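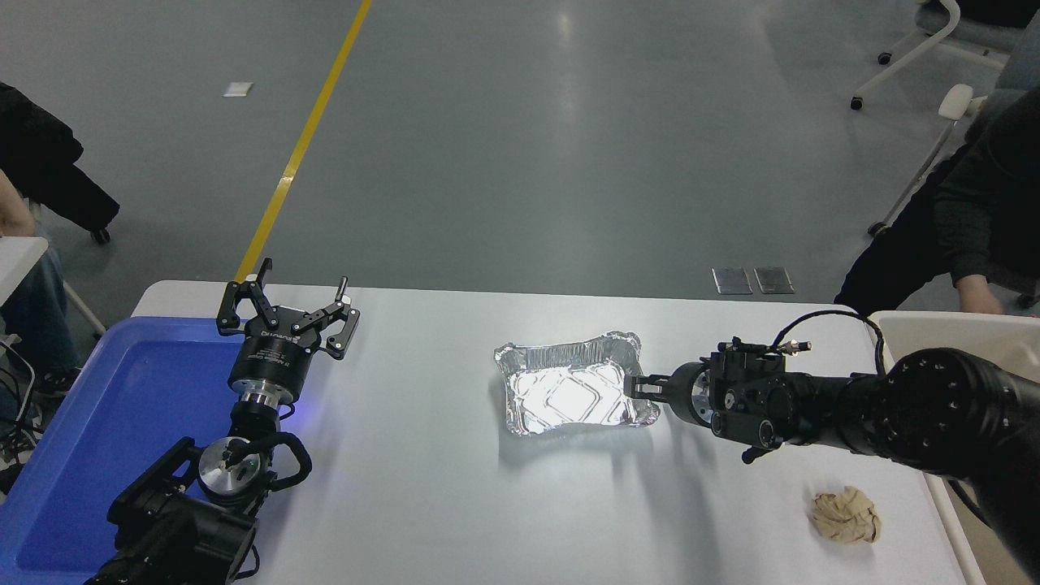

Two arms and a foil tray at one of our shared benches.

Planning and Paying for a Two-Arm Bench: Your Questions

Last updated 23 May 2025

We get a lot of mail from kitchens, labs and small packing shops who are thinking about a bench like ours, and the same questions come round often enough that Kwabena Yakubu finally sat down and wrote out his answers. He looks after equipment planning at Rostarus, and he does like to talk, so get yourself a coffee. Anything he missed, send it in and he'll add it.

Do I really need two arms?

It depends on what you're handling, and I know that's the answer everybody dreads! If your parts are stiff and sit still (boxes, jars, blocks), start with one arm and spend the difference on decent grippers. Thin foil trays, bags and paper are another matter. They slide and bend when you push on one side, and a second arm gives you something to hold the other side with. Most of the people who visit us with food packaging end up budgeting for two.

What should I put in the budget besides the arms?

More than you'd like, I'm afraid. The quote you get from a supplier will usually cover the arms and controllers, and then you'll want lines for:

Grippers, plus spare fingers
A table that doesn't wobble
Cables and something to keep them tidy
Bins and trays for parts going in and coming out
Chairs for the people working alongside
Floor marking
Training days
Practice materials

On our first bench the arms came to 55 percent of the total. We had planned on a good deal more than that, and it meant going back for extra money in April, which was an awkward conversation I'd love to spare you.

Which gripper should I buy?

We run parallel grippers because they're simple and our operators get the hang of them quickly. Before you order, write down the thinnest thing and the widest thing you'll ever want to pick up and send both to the supplier. Better still, send them the things themselves in a box. The folks at Skison did a trial for us that way and it saved us from the wrong set of fingers. Do ask how the cable leaves the gripper, too. A loop needs room to swing, and that room has to come out of your table space.

How big a space do I need?

Measure the table, then measure how far each arm reaches with the gripper on, and then sit somebody down on both sides in a proper office chair and see where their knees go. People forget the chairs every single time (so did we). Our planning sheet, the Cidik sheet, has a page for drawing all this to scale, and we'll happily mail you a copy. Mark your lines on the floor before the furniture arrives. If you have floor plates or access covers, check with your building people that you're allowed to park a table near them.

Our building is old. Is the floor going to be a problem?

Probably less than you fear. Our Blöndal site went up in 1930 and the slab has held up beautifully, but we did pay for a survey first and I'd do it again tomorrow. Ask about level as well as load. A table on a slope can be shimmed, and it's much cheaper to know beforehand.

Can I rent first?

Yes, and I wish more people would! Shared bench time with us is 85 dollars an hour, which includes an operator to sit with you, and you can book up to 2 benches at once. Bring your own trays and packaging, in quantity, because foil gets crushed and paper gets crumpled and you'll go through more of it than you'd think.

What about running costs?

Set aside money for finger pads, cables and a yearly service visit. Power has been a small line for us. The big one is people's time, especially early on, when two of your staff may be sitting at the bench for whole afternoons. Talk to whoever does the schedule before you talk to whoever signs the check.

Should I buy used?

I've done it and been happy with it. Ask for the service log, see every joint move through its full range, and find out whether the maker still sells parts for that model. If the seller can't show you it running, walk away, however nice they are.

How do I book a visit?

Write to the front desk and tell us what you'd like to handle and how many of you are coming. Visits are free and we do have parking behind the building.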